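Keeping the Table Clear: An Afternoon with Helju Org

By the time I had my coat off, Helju Org had already moved my bag off her work table and onto a chair, and she did it so kindly that it took me a minute to understand I had broken the first rule of the house.

"Nothing lives on the table," she said, pouring the coffee. "Things come to visit. You work on them, and then they go back to the basket. Your bag can come to visit when you need something out of it."

Helju runs Telta, a small sorting and packing workshop that she started 3 years ago in January, when she had one customer, a borrowed van and more optimism than shelf space. These days she and her crew put together kitchen starter boxes for Grillness and sample packs for a snack maker called Bite, and last year they sent out 1,000 boxes for Bite alone. She told me that number twice, and I don't blame her. I would have it printed on a shirt.

I had come to ask about baskets, really. A friend of mine had been to one of Helju's Saturday classes on putting a room in order and came home talking about wire mesh the way other people talk about a vacation. So I asked Helju why she was so fond of it.

"Because you can see what's inside!" she said, and laughed at how simple it sounded. "I had lovely boxes before, with lids and labels, and my mother had written all the labels by hand, so you can imagine how hard it was to let them go. But people don't read labels when they're busy. They lift the lid, they put the lid down somewhere, and then you've got a lid on the table. With mesh you look through the side and there's your can, and you go and get it."

Cans, as it happens, are her favorite thing to practice with. They stand up by themselves, they don't mind being put down a little hard, and a new person learns quickly to set one in the back of the basket first and fill toward the front. Helju learned it the other way round and spent a whole spring reaching over things. "I had bruises here," she said, showing me the inside of her arm, "from the rim. Back first, always back first. I say it so often that my son says it to me when we unload the groceries."

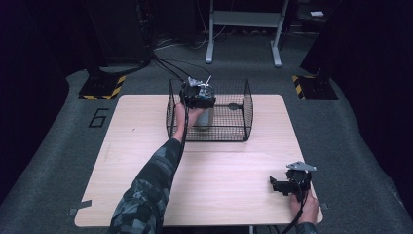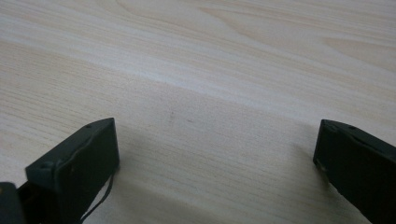
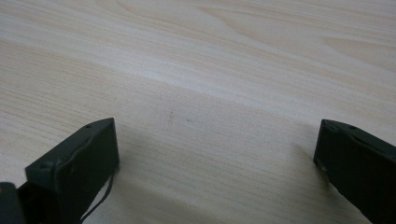 The pale wood work table at Telta. In the first picture, a can upright in the black mesh basket.

The table itself has a story, and Helju is a person who will tell you the story of a table. She found it in the closing sale of an office furniture store, marked down to 86 dollars, and went home without it. Then she lay awake. The next morning she drove back and paid the man before he had finished unlocking the door.

"I wanted a light one," she said. "My old table was nearly black and I lost everything on it - twist ties, pens, my glasses. Once my glasses were there for two days. On this one you see a mark right away. Sometimes I go over a smudge with a cloth and sometimes I leave it until evening, it depends what kind of day I'm having."

I asked if she ever lets the rule slide, and she thought about it for a good while, turning her cup. At home, yes. At home there is a table with mail on it, and a plant that should have been moved in the fall, and she has made her peace with that. At work the table gets cleared at lunch and again before anyone goes home, even if the job is half done and has to be laid out all over again in the morning.

"People grumble the first week," she said. "I grumbled too, and it was my own rule. But you come in with your coffee and the table is just wood, and you can start anywhere you like."

She is now talking with a company called Fenance about a bigger order, which would mean a second table, and she is already worried about finding one in the same color. I told her I'd keep my eyes open. She wrote the measurements on the back of a packing slip for me, and then she handed me my bag.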